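The Case for the Town Hardware Store

Position paper of the Sternau Retail and Planning Association
2023-10-14

The Sternau district council will decide in the coming months whether to renew the reduced business rate for small shops on the two central streets. The Association supports renewal. It also believes the debate so far has rested on too narrow a view of what a shop contributes to a town, and it uses the hardware trade to explain why.

A hardware store is seldom counted among the attractions of a town center. Visitors do not travel for it, and it rarely appears in the brochures that the council prints each April. Residents depend on it all the same. A leaking tap, a door that will not close or a broken fence panel calls for a part on the day the fault is found. When the nearest supplier is the Gruduleo retail park, a household without a car must order by post and wait, or pay a tradesperson for a job it could have done itself.

In 2000 the district had four independent hardware stores. It now has two, and one of those has given notice that it will not extend its lease on present terms. The council's consultation paper treats this as a natural result of changing habits. The Association does not accept that account in full. Habits have changed, but so have rents, delivery restrictions and the cost of parking, and these are matters over which public bodies have direct influence.

The usual objection is price. It is true that large retailers can sell many common items for less. Price on the shelf is, however, an incomplete measure of cost. A customer who needs six screws and must buy a box of 200 has not saved money. A customer who buys the wrong fitting twice has lost both the money and the afternoon. Advice at the counter prevents a good deal of this waste, and it is given without charge to people who sometimes leave having bought nothing.

Display matters too. Hand tools sold from open hooks, such as scissors on a card or an adjustable wrench, can be judged for size before any money changes hands. Online listings offer measurements and photographs, which are useful to those who already know what they need. They are less useful to a first-time buyer, and most households are first-time buyers of most tools. 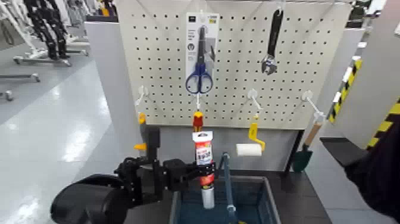

What the Council Should Do

The Association asks first that the reduced rate be renewed for a period long enough to permit planning. An annual decision gives a shopkeeper no basis on which to sign a lease or take on an apprentice. The present arrangement, under which notice of renewal arrives only weeks before the old rate expires, has discouraged exactly the investment it was meant to support.

Second, the loading bay on Sfeir Street should be reopened to morning deliveries. Its closure was intended to reduce traffic near the school, an aim the Association shares. Deliveries completed before the start of the school day would respect that aim and would spare shops the expense of carrying heavy stock from the ring road.

Third, the council should look again at its own purchasing. Small repairs to public buildings are at present supplied under a single contract with a regional wholesaler. The neighboring district of Flevia allows its building managers to buy minor items locally, within a fixed limit, and the Association sees no legal obstacle to the same practice in Sternau.

These measures carry a cost, and the Association does not ask that it be overlooked. The reduced rate means lower receipts, and members of the council are right to ask what is obtained in return. An empty unit, however, pays little and lowers the value of the units beside it. That loss should be entered in the same account.

Written comments on this paper may be sent to the Association's office before the council's next public session.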